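Farnura open day - notes and data card

README for the folder farnura_openday

What this is

In March our group at Farnura opened the recording room to visitors from Zurkthorpe. The visitors could take the two hand grippers, put on the harness and try to record a task by themselves. This folder keeps the recordings of that afternoon, together with the notes we wrote after it. If you were one of the visitors and look for your own try, please read the part about names below.

How the afternoon went

We started at 2 in the afternoon with a short talk, and then every visitor had a turn of 20 minutes. The first minutes of each turn went to the straps, which must sit flat on both shoulders. After this the visitor held one gripper in each hand and moved them slowly in the air, so that the tracking could find the marker cubes. Only then did we give a task.

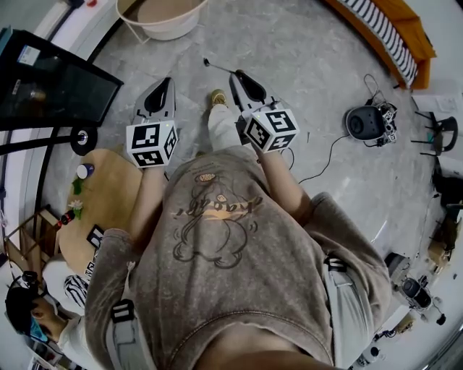 Most people wanted to go fast at the beginning. We asked them to slow down, and to keep the cubes turned to the camera when they reach to the side. Two visitors preferred to watch only, and they are not in the data.

Contents

The folder has 389 clips. The short ones are warm-up movements and carry the word "free" in the file name. The others are tasks: put a thing down, pass it from hand to hand, open and close a lid. The whole set takes around 3000 megabytes.

Names

We did not keep a list of who recorded what. The clips are ordered by time, so you can find yours if you remember your turn.

Known problems

- In some clips one cube is hidden behind the sleeve and the track jumps.
- The sound was removed from all files.
- The labels were written by the team in one evening - please tell us when you find a wrong one.

Use

Free for teaching and for study. The conversion script is in the folder Damum, and the older viewer Thibodeaux can still open the files, but it does not show the labels.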